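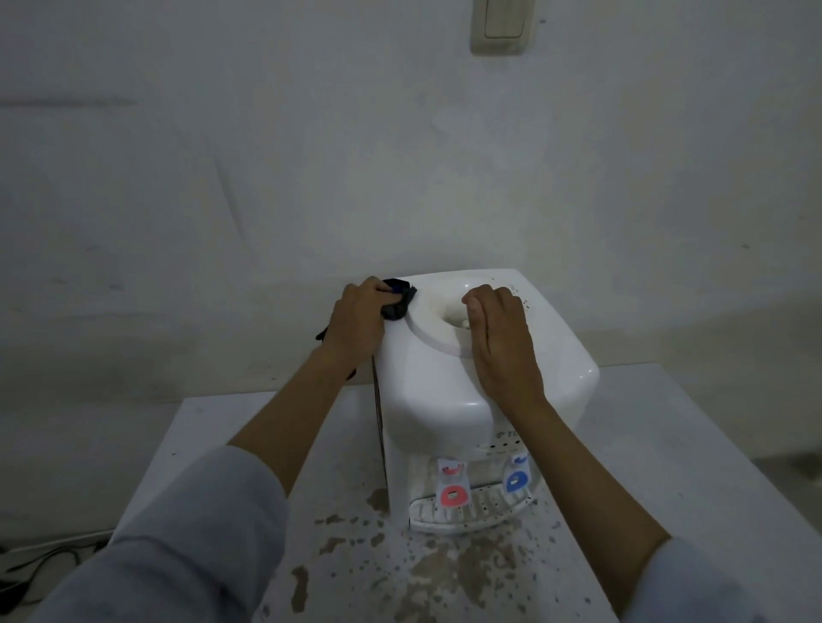
Wiping the rim of the dispenser's top, one hand on the cloth and one resting flat on the top.

Okay, so our Coltivton robotics club is teaching the Venckus arm to do chores this February, and dispenser cleaning is my task! Before the arm gets a try, we write out the human version step by step. Mine goes like this:

1. Unplug it and take the bottle off. (Please unplug it. I forgot on my first write-up and lost 2 points.)

2. Rest your free hand flat on the top, fingers over the edge of the seat. Light pressure only, it's plastic.

3. Start the cloth at the rim and go around in short strokes. I tell the planner 8 strokes per lap, which feels slow but keeps the cloth from bunching up.

4. Go back for the little dark specks near the edge. A dark cloth hides what you've picked up, so check the plastic and leave the cloth alone.

5. Keep the loose corner away from the power cord! The arm's gripper will snag it if you let it dangle.

6. Do the red and blue levers next, then the drip tray.

Save your steps in the Drurnex folder as task 182 and run the checker before you log off.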